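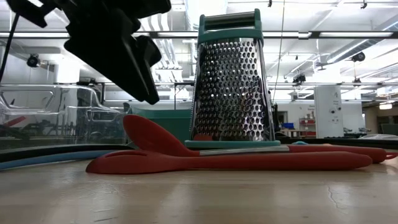
About Vovby

Vovby writes rules for people who work next to robot arms. It's less glamorous than building the arms, and it goes down badly at parties, but somebody has to decide whether the knives go on the table before or after the power comes on. (Before. It's rule 3, and it took us most of an April to agree on it.)

We began as the safety folder of a larger outfit called Wutasix, where the folder was kept on a high shelf and admired from below. Njål Forsberg took it down one Wednesday, read all 168 pages, and reported that 29 of them were about ladders. There were no ladders in the building. He was told that if he felt so strongly he could write a better one, and he has been doing so ever since, with a growing number of us to argue with.

What we do

We set up benches with ordinary household things, mostly from the kitchen, and work out what good practice looks like when a machine is going to pick them up. Graters, spatulas and knives make fine teachers. A box grater has sharp faces and a handle at the top, and people will put it down any way round unless the sheet tells them otherwise. Our sheet tells them otherwise.

From that we write the Kiani rules, a set of 17 short instructions that fit on both sides of one card. Other teams use them as they stand or bend them to suit their own rooms. We ask only that they bend them in writing.

Some of the rules, to give you the flavour:

Anything with a blade has its own container, and goes back into it between runs.

Long handles may stick out over the side of a basket. If one sticks out towards a person's usual standing place, turn the basket.

Where two arms share a table, one person starts them and that same person stops them. Shouting "is it off?" across the room is no substitute for looking.

Cables on the floor are walked around. Stepping over them is how Njål met our first aider.

Wrapping and packaging count as objects. Either they are on the setup sheet or they come off the table before the run.

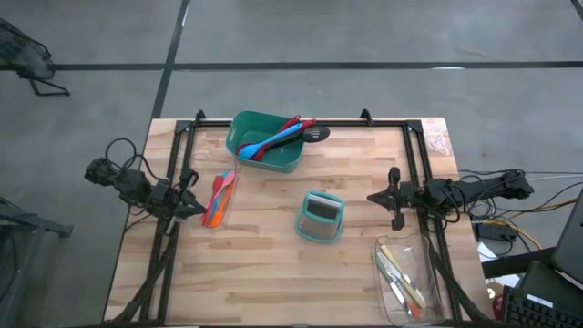
How we check ourselves

A rule stays on the card only if a newcomer can follow it without asking what it means. We hand the card to each new starter, say nothing, and write down every question. It is humbling. "Keep the area clear" lasted nearly a day before someone asked which area, and clear of what, and we had no answer to either.

Every rule has a named owner who must defend it once a year in front of the others. The defence may not include the words "we've always done it". Two owners have been reduced to silence and one to a flip chart.

Our standards course

Stirkurer is our short course for people who have to write rules of their own. You bring your worst instruction sheet, we bring a pencil, and by lunch the sheet is usually shorter. We don't give out certificates. You do get a card, and the pencil if you ask nicely.

Working with us

We like visitors who read the card at the door and then tell us what is wrong with it. Please wear closed shoes, tie back long hair and leave your coffee on the shelf outside, where it will be perfectly safe and quite cold. Write to the office to arrange a time, and ask for whoever owns rule 3.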